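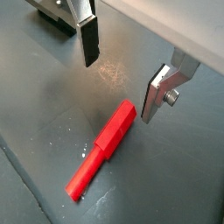 Please write about magnesium, a reader asked me last month, because she has four different bottles of it in her cabinet and no idea which one she is supposed to be taking or when. Well, I read that over my morning coffee and laughed out loud, because I had three bottles in mine!

So this month it's magnesium. I've been taking it on and off for years (mostly off, if I forget to put it next to the kettle) and I finally sat down and went through what's in each bottle and what I think of it. I'm not a doctor, I'm a woman with a newsletter and a very full pantry, so please run any of this past your own doctor or pharmacist, especially if you have kidney trouble or take prescription medicine. Magnesium can get in the way of some antibiotics and thyroid pills, and that's a phone call worth making.

First, why do we even care? Magnesium is a mineral your body uses all day long, for muscles, nerves, bones, and turning food into energy. It's in pumpkin seeds, almonds, spinach, black beans, whole grains and (hooray) dark chocolate. A lot of us don't get as much as we should from food, mostly because we eat so many things made with white flour. I love white flour. I'm not giving it up. But I do throw a handful of pumpkin seeds on nearly everything now, and I'd tell you to start there before you buy a single pill.

Now, the bottles. The word that matters is the second one on the label, the one you skip over.

Magnesium oxide is the cheap one. It packs a lot of magnesium into a small tablet but your body doesn't absorb it very well, and for many people it sends them running to the bathroom. I bought a giant tub of it once and gave up after 3 days. You can guess why.

Magnesium citrate absorbs better, and it's also known for getting things moving, if you know what I mean. Some of you will be thrilled to hear that! It often comes as a powder you stir into water. I take the Bumix one in lemon when I travel, and it fizzes nicely and tastes like a melted popsicle. A little sweet for me, so I use half a scoop.

Magnesium glycinate is the one I've settled on. It's gentle on the stomach and it's the one people usually mean when they talk about taking magnesium in the evening. The research on sleep is still pretty thin, so I won't promise you anything. What I can say is that I like my evenings better with it, and maybe that's the capsule and maybe it's that I've stopped looking at my phone in bed. My bottle is from Desetti, 60 capsules, and I take 2 after dinner, so it lasts me a month. The capsules are on the big side. If you have trouble swallowing pills, Riis does one you can open up and sprinkle on applesauce, though it's bitter and you'll want plenty of applesauce.

Then there are the sprays and bath flakes. I adore a magnesium bath, 20 minutes with the door locked and the radio on, but I wouldn't count on much of it getting through your skin. Call it a treat and enjoy it. The foot spray I tried stung like crazy on freshly shaved legs, so learn from me there.

One label tip before I go. Look for the amount of elemental magnesium, which may be printed much smaller than the big number on the front. The big number can be the weight of the whole compound, and that's how two bottles that look the same can give you very different doses. If a company won't tell you the elemental amount anywhere, I put it back on the shelf. And add up everything you take! My multivitamin had some in it and I hadn't noticed.

For those of you near the Ollholm store, they're moving the supplement aisle to the back wall in March, next to the bulk bins, so don't panic when you walk in and find candles there. The pumpkin seeds are staying put, I asked.

Next month I'm doing bone broth, and I already have the big pot out. Send me your questions, and tell me if you've found a magnesium powder that isn't so sweet!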